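Buckley Kitchen Hire: Frequently asked questions

Last updated 12 July 2026

Booking and availability

How far ahead do I need to book?
Two weeks is usually enough for a weekday. Weekends in January fill early, so ring us before the school holidays if you can. The Urulton kitchen has a gas cooktop and the Liltimcombe kitchen is all electric. Please say which one you want when you book.

What is the shortest hire?
2 hours. Setting up and packing down count as part of your booking. If you run over, we charge the next full hour.

Can I hold a kids' cooking class?
Yes. The limit is 16 people in the room at Liltimcombe, including the adults. Urulton is smaller and is not suitable for classes. You must supply your own supervisors and hold current working with children checks.

Do I need public liability insurance?
If you are selling food or charging for a class, yes. Email your certificate of currency before your first session. Private family bookings don't need it.

Using the kitchens

What is included?
Benches, ovens, cooktops, sinks, a commercial dishwasher, fridge space for the day, and basic pots, trays and chopping boards. Bring your own knives, tea towels, cling wrap and containers. Stand mixers can be added for a fee.

Can I leave stock overnight?
Dry goods only, in a lidded tub with your name and booking date on it. Anything left in the fridge after your session is thrown out the next morning.

Is there parking?
Liltimcombe has a loading bay beside the roller door, with a limit of 20 minutes. Urulton has street parking only.

Who cleans up?
You do. Wipe down the benches, run the dishwasher, sweep and mop the floor and take your rubbish to the skip. The checklist is on the back of the door. Oil goes in the drum outside and never down the sink.

Do you supply allergen-free space?
No. Both kitchens are shared and we can't guarantee they are free of nuts, gluten, egg or dairy. Your labels need to reflect this.

Payment and cancellations

How do I pay?
By card through the Flurkard booking page, or by bank transfer if you are a regular. A $200 bond applies to first bookings and is refunded within five business days if the kitchen is left clean.

What if I need to cancel?
More than seven days out, you get a full refund. Inside seven days we keep half. No refund is given on the day.

Who do I contact about a problem?
Ailbhe Ó Flaithearta manages both sites. Use the contact form, or ring the number on your confirmation email if you are locked out.
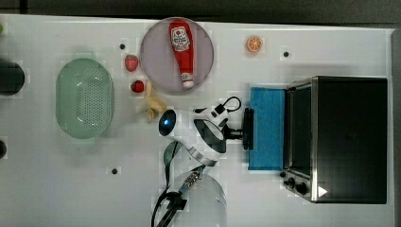 Food and Kitchens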